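Motwood packing task: gallery

We are gathering examples for a learning system that must move small boxed parts between a tray and a carton. Solène Pons guides the arms by hand control and I keep the notes. These pictures come from one Sunday session. 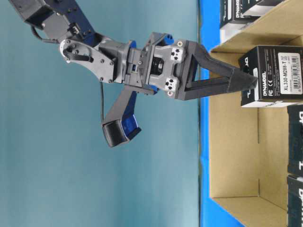

Side view, with a finger of the gripper against a DYNAMIXEL box in the carton. 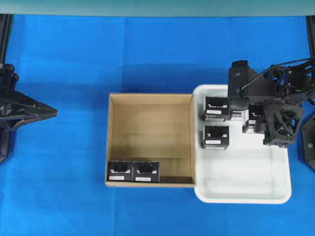 View from the head camera, with one arm over the blue cloth and one over the tray. 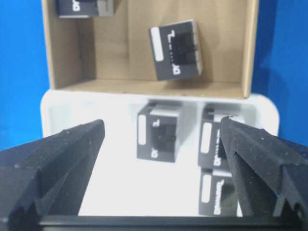 View from the wrist camera, between the two fingers.

Each example is recorded from all the cameras at the same time. We want 300 good examples before we start the first training, and we hope to have them by the end of June. An example is good when the movement is calm and the box is not dropped. If Solène hesitates for a long time, we still keep the recording, but I mark it as slow and we decide later.

Between examples we change the places of the boxes a little. At first we forgot this on 2 mornings, and the system learned to go always to the same corner. We had to record these again, which was a pity.

We begin at 9 and stop when the operator feels tired, as tired hands make poor examples. The notes are kept in Raver, with the name of the operator and the result of every try. If you would like to read them, please write to me and I will send a copy.

Chiharu Ikeda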